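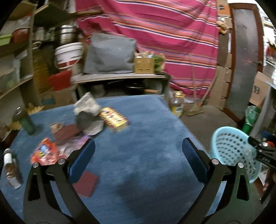 Moving from packing by hand to recording with grippers, what should we ask for?

Posted in Workplace and Jobs > Warehouse and Light Industrial
March 12, 2021

benchside_38

I work at Kevel, a small company that sorts and repacks mixed household goods for resale. Kitchen stuff, bottles, packets, baskets, whatever comes in. Until this winter every item went from the table to a box by hand. Now management wants a robot arm on the sorting line and they have signed up with Floson to get it trained.

What that means for us is that part of each shift is spent doing the same sorting with hand-held grippers instead of our fingers. You can see the table in my photo, the one with the blue cloth. One gripper is open over the cloth and the other has the light blue colander by the rim. The grippers record how we pick things up and the arm is supposed to learn from it.

So far we have 3595 recorded picks on the log. I don't hate it, but these are the things bothering me:

My pick rate is still being compared with my old hand rate. A packet I could grab without looking takes several tries when all I have is two jaws and a pair of finger pads. On the weekly sheet I look slow.

My wrists and the base of my thumb are sore at the end of a recording session. They never were from packing.

We were told "no jobs will be lost" but there is nothing on paper, and the two temps who finished in the fall were not replaced.

Our lead is meeting with the owner in April and asked us for a list. What is reasonable to put on it? Has anyone been through this and come out the other side?

tote_and_pallet

Been through it. I was at the Harnarura depot when they put in arms for small parcels, and we did the recording ourselves for most of a year.

First thing on your list should be the rate. Ask for recording hours to be taken out of the pick rate completely and logged as their own task. Ours were mixed together for the first two months and people rushed the recordings to protect their numbers. The recordings were sloppy and a lot had to be thrown out, so the company lost by it too. Say that part to the owner, it will carry more weight than fairness will. After the change we were measured on usable recordings per session and it was set low enough that you could work at a normal speed.

Second, hands. Ask for a limit on how long one person can record before switching to something else. We ended up with 38 minutes, which was an odd number that came out of somebody splitting the shift evenly, but it worked. Switch to a job with a different grip, like flattening cardboard or labeling. Lower the table if you are reaching up, and report the soreness in writing now. If it gets worse later you want it on record with a date.

Third, the jobs. Here is what happened to us. The arms took the boxy parcels and bottles. They were poor at thin floppy packets and anything that changed shape when you squeezed it, so people kept those. We went from 32 on the floor to 27 over a year and a half, all by people leaving and not being replaced. Nobody got fired, but the ones who stayed did more walking, more clearing of jams and less standing at a bench. Some liked that. The older packers mostly didn't, and two of them left over it.

So ask what the headcount plan is for a year after the arm starts, and ask for it in writing. "No jobs will be lost" can be true and your crew can still shrink.

Also ask who will be trained to restart the arm and clear it. At our place that was a higher pay grade and it went to whoever asked first.

mk_returns

just refuse to do the recordings. they cant train it without you

tote_and_pallet

I'd check your contract before doing that. At our depot recording was added as a duty and the people who refused were moved to nights.

gray_apron

I run the floor at a returns shop that uses Vondráček arms, so I am on the other side of this. I agree with most of the long reply. Two additions.

Ask what gets recorded besides the grippers. If there is a camera, find out whether it picks up faces and voices, who keeps the files and for how long. We had 183 sessions stored before anyone on my crew asked, and I didn't have an answer for them. I should have.

The other one is extra pay for the recording time. We paid a small hourly premium because it was new work outside the job description. The owner may say no, but I'd put it on the list.

benchside_38

Thanks, this helps. I'm putting the separate rate and the time limit at the top. I hadn't thought of the camera files, so I've added that as well. I filled out a report about my thumb this morning. Will post again after the April meeting.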